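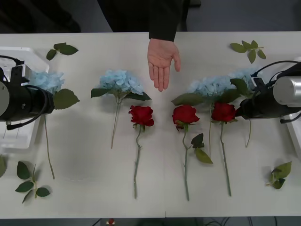
Blue hydrangeas and red roses on the white table

Home > Family Club > Meetings > Minutes

News Minutes Hall Hire Contact

Gronville Family Club – minutes, September meeting

Start 7.10pm. Dexter Pennington in the chair, Birdie Begay taking notes (sorry for the scrawl, typed up same night). Apologies from the Achterberg family, both kids down with a cold.

1. Last minutes
Agreed. One fix – the half-term party was the Jonau Road hall, not the church rooms.

2. Shared birthday party for the winter children
Main item, went on a while. Idea is one party for all the children with birthdays between Advent and Twelfth Night, held in the summer term instead. Several parents keen. Two not – one said her son would feel he'd been moved. Dexter suggested the child still gets a card and a song at the nearest club night, party later on top. General nodding.

Month: June liked best, exams a worry for the older ones. Early July as fallback. Birdie to ask round.

Age limit: left at 12. Older brothers and sisters welcome to help with games.

Presents: long chat. Agreed no presents at the party itself, one book per child from club funds. Wrapping in birthday paper please, NOT leftover Christmas.

3. Money
Balance 3,543 at end of August. Set aside 1,755 for the hall and heating through to spring. Up to 293 for the party, books included. Dexter thought that was tight, left as is for now, look agian after the jumble sale.

Bamo have quoted for the bouncy castle, half day. Quote covers delivery but not the mat. Birdie to ring them and ask.

4. Cake
One big one or one each? Vote was 9 to 4 for cupcakes with a candle in every one. Nut free. Names piped on top if someone can be found with a steady hand – Mrs Achterberg volunteered by her sister in her absence, to be confirmed with her.

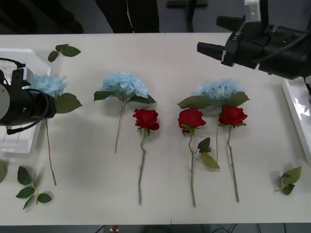 5. Invitations
Paper ones, through book bags. School office need them two weeks ahead. Dexter has a draft, spelling of two surnames to check. Reply slip at the bottom with space for allergys.

6. AOB
– Lost property box is full, please look.
– Tea urn leaking again. Dexter to take it in.
– Carol night clashes with the school play, move it a week earlier.
– Request for a later start in winter, 7.30. Put on next agenda.

Actions
Birdie – Bamo, dates, book list
Dexter – invitations, urn
All – send in children's birthdays by next meeting

Closed 8.40pm.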